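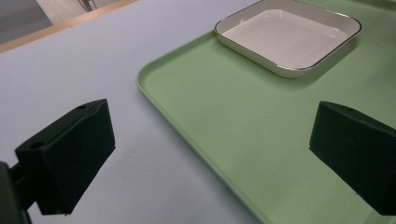
How to get a dish table ready for the gripper – quick version for the Lalside crew

Writing this between shifts so excuse the mess. It's for anyone at Lalside who used to plate and clear by hand and is now on the recording side. Watix wants the arm on the sorting line by October. Until then it learns from us, with the hand-held grippers, one pickup at a time. So the people who know dishes are the ones teaching it. Good. Keep it that way.

What you need

One green tray. One dish. A hand-held gripper, charged. A clear bit of table to work over. Log sheet, pen that works.

Step 1. Set the tray

Flat on the table, near an edge but not over it. Push on a corner. If it rocks, get a different tray. Scuffed is fine, the line trays are scuffed too. Don't scrub them up special.

Step 2. Set the dish

Put it down the way you would on a busy night. A bit crooked, off center, whatever. Turn it a little between takes. The first batch we did at Toivonen had every dish dead straight and the arm was useless with anything turned. 1160 takes, most of them had to be done over. My wrists remember.

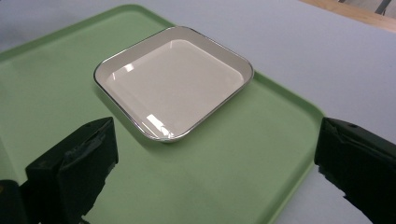

Step 3. Open first, then come in

Squeeze and release twice before you move. Fingers all the way open. Come in from above at a slant, slow, and don't start closing untill you're near the rim. New people close early. Waiters especially, because you're used to grabbing and going. You have to unlearn that, takes a day or so.

Shiny rims: go slower. The glare moves when you move and the software has a hard time with it. Leave the overhead lights on anyway, the line has the same ones.

Step 4. Pinch one side only

One finger inside the wall, one outside. Rim between. Not the corner – corners slip. Hold, then lift or slide depending on what the sheet says. Then put it back down gently and open again. That's a take.

Step 5. Do some with nothing in it

Empty tray takes. Boring, yes. The arm has to know what no dish looks like or it will go pinching at air all night. Same approach, same speed, hover, back out. Mark the sheet with an E.

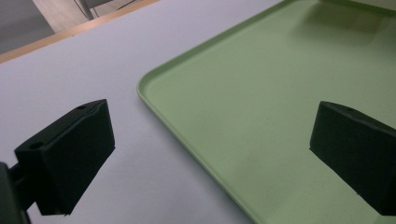
Reijo Kemppainen wrote in after the first draft of this page to ask why the empty takes come out of the same quota as the real ones, and whether anybody had thought about what that does to the hourly count. Fair point. His numbers looked low for a week and he got a talking to he didn't deserve. I raised it. E takes now count full. If your lead says different, send them to me.

Step 6. Swap and rest

80 takes a block, then hand the gripper over. Not 90 because you're on a roll. The trigger hand goes numb before you notice, and the takes get sloppy at the same time. Break is paid. Urho Turunen has the rotation list, it's taped inside the cupboard door next to the Zavuvwood crates. 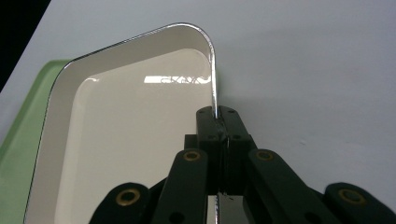

Keep your own hand out of it. If the dish starts to tip let it tip, put down the take as F and start again. A fail that's marked is useful. A fail you saved with your other hand is junk, the arm doesn't have another hand.

What changes for you

Less lifting. Up to 60 percent less on the sorting line if the Watix people are right, and I'd wait and see on that. More standing still, which is its own kind of tired. Ask for a mat.

Nobody's hours get cut before the review, that's in writing. After that I don't know and I won't pretend to. What I can say is somebody has to stand by the arm, clear jams, re-teach it when the plates change. That job should go to the people who did the takes. Put your name on every sheet so there's a record of it. Full name, not initals.

Problems

Fingers don't meet – check the pads, one side wears faster.
Dish skids on the tray – you're pushing down, lift your elbow.
Count doesn't match the sheet – stop, tell Urho, don't guess.
Gripper squeaks – leave it. No oil near the dishes.

Sheets go in the blue folder before you clock out. Will add a part on bowls when we get to bowls.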